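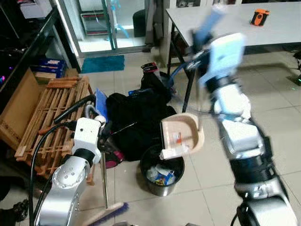
# Litter Sorting at Sornent Hall: Project Report

18 June 2021

Our group looked at how much recyclable paper ends up in general trash at Sornent Hall. The building has separate bins on the first floor only, and the study rooms upstairs have one wastebasket each.

## Method

We chose 8 study rooms and sorted the trash from each one for two weeks. Paper, food wrappers and everything else went into separate bags, which we weighed on a kitchen scale. Food-soiled paper was counted as trash.

## Results

We sorted 1,000 items. Paper was the largest group in every room except 2, where drink cups came first. Most of the paper was clean printer paper, often printed on one side. Rooms near the Resska copy shop had the most.

## Problems

The scale did not register single wrappers, so we weighed them in batches. We also lost three days of data when the bags were collected early.

## Next steps

We plan to put paper trays in three of the rooms in August and repeat the sorting.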